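Learning to Fall After Fifty: A Talk With Otis Mahmoud

Otis Mahmoud has taught judo in Memdale for 25 years. For most of that time his students were children and teenagers, with a few college students who drifted in and out. These days his largest class is for adults over fifty, and most of them have never worn a gi before. They meet at the Emell hall on Assunção Street. We talked before class, while he was checking the mats for gaps.

I asked him first why a man who used to coach competitors would want to spend his evenings teaching people how to fall down.

"I had a knee operation and I couldn't throw anybody for a while," he said. "But I could still teach ukemi from the side of the mat. A couple of parents asked if they could try it. They'd been sitting on the bench watching their kids do it for years. So I let them on, and they were worse at it than I expected, and they were also more interested than I expected."

Ukemi is the judo word for breakfalls, the set of ways a person lands after being thrown. Children usually pick up the basic back fall in an evening. Mahmoud says an adult beginner may need a month before it looks like anything.

"A kid falls from a low height and doesn't think about it. A grown person has a long way to go and a lot of opinions. They reach back with the hand. That's the one I have to get rid of first. You reach back with a straight arm and all your weight goes into the wrist or the elbow. I don't care what the rest of it looks like if the hand stays out of it."

His beginners don't start from standing. They start on their backs, knees bent, arms crossed over the chest, and they slap the mat on both sides with the palms down. Then they do it from sitting, then from a squat. Standing falls come later, and for some people they don't come at all.

"I have people in the class who have never done a standing fall and I'm not going to push them," he said. "From the squat you learn most of what you need. Chin tucked, round back, arms out to the side, breathe out. If you have that from the squat, you have it."

The chin gets more of his attention than anything else. He has students look at the knot of their own belt as they go back, and he stands where he can see whether they're doing it. Before that he used to tell them to tuck the chin, and they would nod and then not do it.

"Telling somebody where to put their chin doesn't work. Telling them where to put their eyes works. The chin goes along with it." 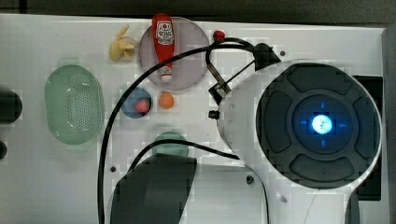 According to one of the regulars in the over-fifty class, the belt knot was what finally made the back fall make sense to her. She had been letting her head snap back for weeks and going home with a stiff neck, and she had assumed that was just how judo felt.

Mahmoud winced a little when I brought this up. "I should have caught that sooner. A stiff neck after breakfall practice means the head is whipping, even if it isn't touching the mat. I tell people now, if your neck is sore the next day, come and say so before we start. They don't like to say. They think it's complaining."

He keeps the number of falls low for new people. A teenager getting ready for a tournament might do 300 in a week and be fine. The over-fifty class does sets of five with a rest in between, and nobody goes straight from one set into the next.

"People want to do more. They come from the gym and they're used to the idea that if you aren't tired you didn't do anything. But when you get tired here, the technique goes. The arms come late, the head drops. Then you're practicing the wrong fall. I would take five decent ones and a glass of water."

I asked about the slap, which is the part most people notice if they walk past the hall. He said it gets misunderstood. Students hear the noise from the experienced people and try to copy the noise.

"They hit the mat as hard as they can with the hand up by the ear. It stings and it can hurt the shoulder. The arm should be down at an angle, a hand's width or two away from the hip, a bit more for some people. The whole forearm lands, not only the hand. If it does land right, you get the sound anyway. I have some students with bad shoulders and I have them do it quietly. Arms come down, palms down, no slap. That's allowed."

The mats at Emell are older than he would like. They came secondhand from a club in Clivow that closed, and he has been replacing the worst ones as money allows. He puts the newer mats in the middle and the old ones around the outside. For the first standing falls he adds a crash pad on top, and takes it away after a few classes.

"You have to take it away at some point. The pad is very forgiving and people learn to land any way they want on it. But I wouldn't start a sixty-year-old without it."

Side falls come after back falls in his class, and forward rolls come a good deal later. The forward roll is the one that worries his students. It asks them to go over one shoulder, with the head out of the way, and many of them haven't been upside down in decades. Some get dizzy. He has them start from one knee, with the leading arm curved and the back of the hand on the mat, and look under the opposite armpit.

"I ask about dizziness before we do any rolling. I ask about blood pressure, I ask about neck trouble, I ask about eyes. If there's something there, they talk to their doctor first and they can do the rest of the class in the meantime. There's plenty to do without rolling."

He also asks about bones. Anyone with osteoporosis or a joint replacement is told to get a doctor's approval before setting foot on the mat. A few have been told no, and one of those still comes to do the warm-up and help with the scorekeeping at the junior meets.

The warm-up takes up a good part of the hour. It's mostly getting down to the floor and back up again, in different ways: through a kneel, through a squat, by rolling to the side and pushing up with both hands. He says it's the part of class that students mention most when they talk about life outside the hall.

"They tell me they can get down to look under the sink. They tell me they can get up off the floor after playing with a grandchild without holding on to the couch. That isn't judo exactly. I'm glad about it, though."

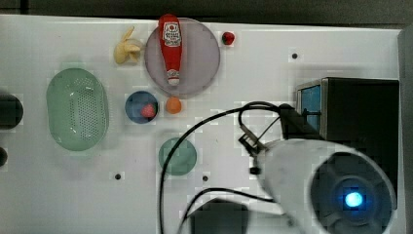
Toy food and dishes on a white tabletop.

He is careful about what he promises. When I asked if the class stops people from getting hurt when they slip on ice or trip on a curb, he shook his head.

"I don't say that. A fall on the street isn't a fall on a mat. You have a bag in your hand, you have a coat on, you're going sideways off a step. I've had students tell me they slipped and tucked the chin without thinking, and good, I believe them. I've had another student who did everything right in class and still broke her wrist on her own driveway. What I can say is they practice, and they get stronger from the practice, and they're less afraid of the floor."

Fear came up several times while we talked. Mahmoud thinks it makes people stiff, and he thinks stiff people land badly. He doesn't try to talk anyone out of it. He has them spend time on the mat instead, rolling back and forth on a rounded back with their hands holding their shins, until it gets boring.

Throwing does enter into it eventually. After four months, those who want to can be thrown with a slow version of o-goshi, a hip throw, by Mahmoud or one of the brown belts. The thrower keeps hold of the sleeve all the way down and pulls up on it at the end, so the student's head and upper back come down lightly. Students aren't paired with each other for this.

"Two beginners throwing each other is how you get hurt, at any age. One of them lets go of the sleeve or falls on top. I want somebody on the throwing side with control. The person being thrown has enough to think about."

Some have gone further. There are a handful of yellow belts in the group now, and one orange. Mahmoud didn't set out to have them grade, and he held off on it until they asked. They take the same test as everyone else, except that the forward roll over an obstacle can be swapped for a plain one.

The class breaks for most of August, when the hall gets too hot, and he expects a step backward when they return. "Everybody's hand goes back to the floor again. We start on our backs, same as the first day. Takes a class or two."

By then people were coming in and leaving their shoes along the wall. He asked if I wanted to try one from the squat, and found me a jacket that was too big. I reached back with my hand.

"There it is," he said. "Go again. Look at the belt."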